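Rurton tower proposal, Raslow Street lot
Forum: Development and Planning
April 2019

gradeline
So the Rurton rendering is out. 16 stories on the old Raslow Street parking lot, 151 apartments, "activated" ground floor. The developer is Irkeo. Has anyone seen a drawing that shows the alley side? I looked through the whole packet and every view is from the park, at sunset.

mullion_6
It's a surface lot. I'd take almost anything there. People complain about rents and then fight every building.

gradeline
I'm not fighting it. I'm asking where the garbage trucks go.

southplatform
Irkeo promised 3000 square feet of retail at Figueroa Court too. Go look at it. Papered windows since the day it opened. I'll believe in the grocery store when I can buy an onion in it.

mullion_6
Retail is slow everywhere, you can't pin that on one developer. And the apartments at Figueroa filled up fine.

southplatform
Filled up according to who? The leasing office?

tenpenny
I bike past the lot every morning and there are survey stakes along the Raslow side already. Doesn't mean much, they staked it once before and then nothing happened. Still riding in full gloves, by the way. Some spring.
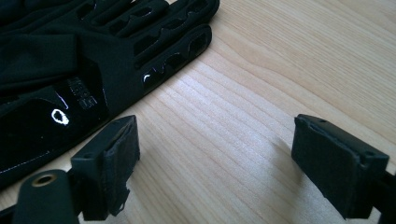 One of the pair, on the table at home

gradeline
Stakes before the zoning vote? Which corner?

tenpenny
North end, by the bus stop. Orange ribbon on them.

mullion_6
Could be utility work. The vote isn't until November.

southplatform
Could be. Or they already know how it's going to go. The traffic study in that packet counts cars for 6 hours on one day and calls it a typical week. I'd be embarrassed to hand that in.

mullion_6
Then say so at the hearing. The height is legal with the bonus and I haven't seen an argument here that changes that.

gradeline
Legal, sure. I still want the alley drawing. I emailed the planning office for it and will post whatever they send.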